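Speaking notes: The consulate above the shoe shop
Usmont evening session, Isis Room, 22 minutes plus questions

Start without the slides. Ask who has ever needed a consul. Wait for hands, there are always a few more than you expect once the first goes up.

What I want to talk about tonight is the honorary consulate, the smallest bit of diplomacy there is, and I think one of the loveliest. Most people picture an embassy with a gate and a flag and a long car. Ours in Usmont was two rooms on Bisht Street with a kettle, a rubber stamp and a very good filing cabinet. I worked there part time and I'd go back tomorrow!

Explain the difference quickly. An embassy deals with the host government. A consulate deals with people: lost passports, signatures, a cousin in hospital, a sailor who has missed his ship. An honorary consul usually lives locally and has another job. They are often unpaid, and what they are allowed to do varies a lot from country to country (say this twice, someone always asks).

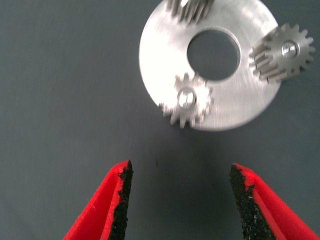

Now the visitors' book. We wrote down everybody who came to the counter, with a line on what they wanted, and over my time there it came to 1151 entries. Read out a handful, no names. My favourite is still "wishes to know if cheese may travel". Lots of them are students, lots are couples getting papers ready for a wedding, and there is a steady trickle of people who only want to speak their own language for ten minutes. We always let them.

PAUSE, drink of water.

The Bilow ferry. This is the big story, so take it slowly. The ferry was held in port overnight one February and some 20 passengers came up our stairs in the morning, cold and fed up, several with no papers on them. The consul rang the embassy, then the port office, then the bakery. By mid-afternoon everyone had either a travel letter or a bed. Don't rush the bakery, it gets a laugh. 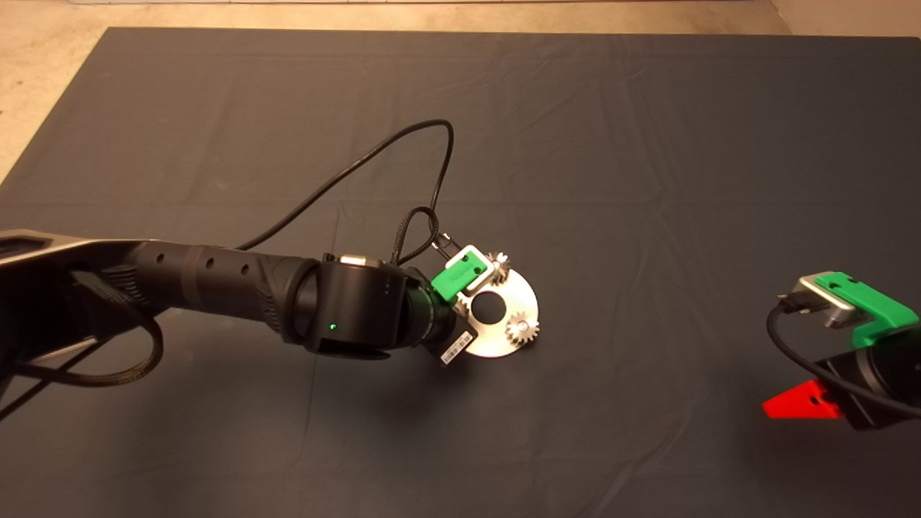
Opening hours sound dull and I could talk about them all night. We opened on Monday and by appointment, and people would travel in on the wrong day and find a locked door. What I wanted was something as plain as the little green light glowing on the wrist of that arm, only on the street door, so you could tell from the bus stop if it was worth crossing. We ended up with a card in the window. It worked well enough until the sun faded it.

If time is short, skip to the training part.

Training: I had 2 days at the embassy and a ring binder. I'd love to see new staff sit beside someone at the counter first, and read the binder afterwards. Mention the emergency phone rota here. 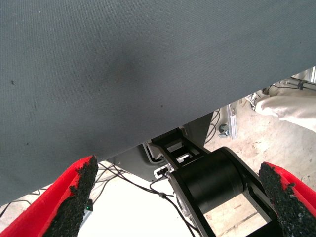 Gripper fingers below a stretch of dark grey woven cloth.

Last section, how to help. If you speak a second language, write to your nearest honorary consulate and offer an hour or two. Ask about interpreting at the hospital, that was our biggest gap. Leaflets are by the door, the Bilow ones are in both languages.

Questions. Likely ones: do consuls get immunity (limited, for official acts, don't get drawn in), can they marry people (some can), and what happened about the cheese.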